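Sakdale Condori Wired Arcade Stick

Item no. 3898
Made by Vullard

The Condori is a full-size arcade stick for fighting games and older arcade titles. It plugs in by USB and works with Windows PCs and most Linux systems. A console version is planned for December and will be sold under a separate item number.

The case is steel with a matte gray finish. The lever is an eight-way type with a square gate, and an octagonal gate comes in the box for players who prefer one. There are eight main buttons on top. Start, select and the turbo switch sit on the back edge, where they are hard to hit by accident in a match.

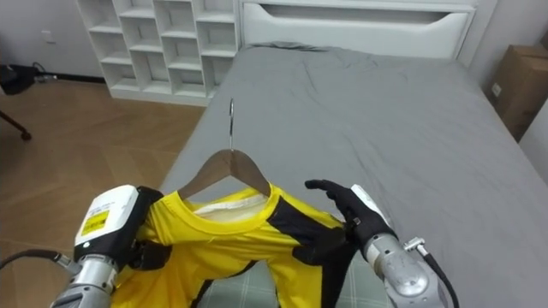
Page last changed: 5/1/24

What's in the box

Condori arcade stick
Detachable USB cable, 3 meters
Octagonal gate
2 spare button caps
Hex key for the bottom plate
Printed setup sheet

Lever and buttons

The lever has a medium spring. Out of the box it feels a little stiff — most players find it loosens up after a couple of weeks. If you want it lighter, the spring can be swapped without solder. Take off the bottom plate, pull the clip from the shaft and lift the spring out. Keep the clip, as replacement springs don't come with one.

All main buttons are standard 30 mm snap-in parts with quick connectors. Any 30 mm snap-in button will fit, but screw-in types will not, as the holes have no room for the nut.

Changing the artwork

The top panel is clear acrylic over a paper sheet. Six screws hold it down. Print your own art at full size from the template on the downloads page, cut out the holes and lay it under the panel. Use paper no thicker than ordinary card or the screws won't seat. Mernstead Print also sells ready-cut sheets for this model, and we can add one to your order if you ask at checkout. 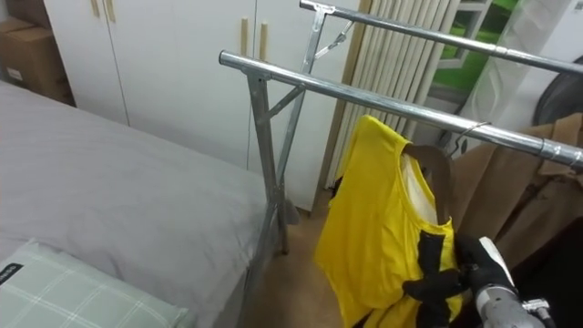 Glossy sheets show fingerprints at the cut edges, so handle them by the corners while you line up the holes. Start all the screws by hand before you tighten any of them.

Settings

Button mapping is done on the stick itself. Hold select for three seconds, press the button you want to change, then press the button it should copy. The light on the back edge blinks once when the change is saved. To go back to factory settings, hold start and select together while plugging in the cable.

The turbo switch is off by default. Many tournaments don't allow turbo, so the bottom plate has a small lockout slider that disables it completely.

Price and shipping

$217, shipping not included. Orders go out from our Sakdale warehouse within two working days. The box is heavy, and we don't ship it to PO boxes.

Warranty and repairs

The case and circuit board are covered for two years. The lever and buttons are covered for one. Opening the bottom plate does not void the warranty, but soldering on the board does.

For repairs, write to Shobha Kartha at the service desk and include your order number. For club and tournament orders, contact Saranya Fernandes in sales.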